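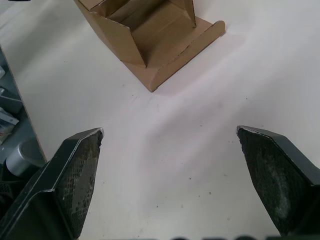
Nyokabi Kaijage その折り方だと底の角から先に潰れます。中仕切りやトレー型の緩衝材は、段の向きを決めてから切らないと、あとで何を足しても強度は戻りません。詳しくは下の回答に書きました。

質問
茶色の段ボールで小さなトレー型の中敷きを自作する場合の、展開寸法と段の向きについて

解決済み 回答3件 2025年10月9日

小物部品を発送する箱の中に入れる、上が開いた浅いトレーを段ボールで自作しています。外箱はMaltuvbergの小型箱で、内寸は実測で長さ210 mm、幅150 mm、深さ60 mmです。材料は手元にある厚さ3 mmの両面段ボール(Bフルート相当)を使います。

現在の手順は次のとおりです。
1 底面を208×148 mmで罫書きする
2 四辺に高さ28 mmの立ち上がりを足し、264×204 mmで切り出す
3 定規を当てて手で折り、四隅を紙テープで留める

問題点は二つあります。
一つ目は、折ったあとの外形が計算より大きくなり、外箱に入れると長辺側の壁が内側に倒れることです。底面は内寸より2 mm小さくしてあるので、入るはずだと考えていました。
二つ目は、短辺側の折り目がまっすぐにならず、罫線から1~2 mmずれて折れることです。長辺側はほぼ線どおりに折れます。

接着剤はなるべく使いたくありません。使う前は平らに積んで保管し、必要なときに組み立てる形が希望です。中に入れる部品は1個8 g程度の樹脂品で、重量物ではありません。寸法の出し方と折り方を教えてください。

回答1 Patricio Moya

テープをもっと強いものに替えれば壁は倒れないと思います。うちではクラフトテープを二重に貼っています。ずれて折れるのは慣れの問題では。

返信 質問者
テープは替えてみました。壁は立ちますが、四隅が膨らんで箱にさらに入りにくくなりました。

返信 Patricio Moya
では底を小さくしてください。5 mmくらい引けば入ります。

回答2 Nyokabi Kaijage ベストアンサー

二つの問題は原因が別なので、分けて書きます。

【寸法】
罫書き線の寸法は、紙の厚みの中心付近での寸法と考えてください。90度に折ると、外側の寸法は罫線間より板厚1枚分ほど大きくなり、内側は同じくらい小さくなります(片側で板厚の半分ずつ)。厚さ3 mmなら、罫線間208 mmで折った底の外寸は211 mm前後です。外箱の内寸が210 mmなので、入りません。無理に押し込むと底が突っ張り、いちばん弱い壁が内側に逃げます。壁が倒れる症状はこれで説明がつきます。

計算は次のようにします。
底の罫線間寸法 = 外箱の内寸 - 板厚 - 隙間
隙間は両側合計で2 mmとします。
長さ方向 210 - 3 - 2 = 205 mm
幅方向 150 - 3 - 2 = 145 mm
立ち上がり28 mmは、そのままで構いません。
展開寸法は 205 + 28 + 28 = 261 mm、145 + 28 + 28 = 201 mm です。

板厚は呼び値で計算せず、ノギスで測ってください。一度つぶれた古い段ボールは薄くなっています。同じシートの端と中央で0.3 mm違うこともあります。

【段の向き】
段ボールは、段の筋と直角に折る場合は罫線の位置で素直に曲がります。筋と平行に折る場合は、罫線が段の山に当たるか谷に当たるかで位置が引っ張られ、隣の谷で折れることがあります。短辺側だけずれるなら、筋が短辺と平行に走っているはずです。切り口を見れば確認できます。波が見える辺が、筋と直角の辺です。

浅いトレーでは、四辺のうち二辺が必ず筋と平行の折りになります。避けられないので、折り筋の入れ方で対処します。
・先の丸いヘラか、インクの切れたボールペンで、罫線を内側から二、三回なぞる
・一回で深く押さず、ライナーを破らない力で回数を重ねる
・平行側の罫線は幅を2 mm程度に広げてつぶす
・折るときは金属定規を罫線に当て、外側の板ごと持ち上げる

カッターで半切りにする方法は勧めません。折り目は揃いますが、組み立てと展開を繰り返すとライナー1枚だけで持つことになり、先に切れます。

【隅の処理】
接着剤を使わず平らに保管するなら、差し込み式にします。長辺側の壁の両端に幅20 mmの耳を残し、短辺側の壁は高さを倍にして内側へ折り返し、耳を挟みます。短辺側の二重折りは、二本の罫線の間を板厚の2倍、今回なら6 mm空けてください。一本の罫線で折り返すと、間に挟まる耳の厚みが逃げず、上端が開きます。
この構造では短辺側の壁が厚くなるため、内側の有効長さが両側合計で12 mmほど減ります。部品の並びに余裕がない場合は、先に確認してください。
耳の付け根は、罫線から1 mm外側へ逃がして切ります。ここを罫線ぴったりに切ると、折ったときに耳が壁に当たり、角が丸く膨らみます。

なお展開寸法は、短辺側の壁を二重にした分だけ長さ方向に伸びます。片側で6 + 27 = 33 mm、両側で66 mmを261 mmに足し、327 mmです。内側に入る壁は底に当たらないよう、1 mm短い27 mmとしています。

返信 質問者
切り口を確認しました。筋は短辺と平行でした。205×145で切り直したものは、引っ掛からずに箱に入りました。差し込み式はまだ試作していませんが、耳の幅は20 mmより狭くても保持できますか。

返信 Nyokabi Kaijage
壁高28 mmなら15 mmまでは使えます。それより狭いと折り返しの中で抜けます。

回答3 匿名

解決済みですが補足します。数が多いなら手で罫を入れるより、Golestaniの罫線ローラーのような手押しの工具を使うほうが線の深さが揃います。Findtonの型抜き済みトレーも見積もりを取りましたが、2月の時点で最低ロットが3,000枚でした。少量なら自作のほうが安く済みます。

保管時の注意を一点。筋を入れた状態で平積みにするのは問題ありませんが、湿気の多い場所では折り筋の部分から反ります。上に平らな板を載せておくと軽減できます。

返信 質問者
月に数十枚なので自作で続けます。ローラーは検討します。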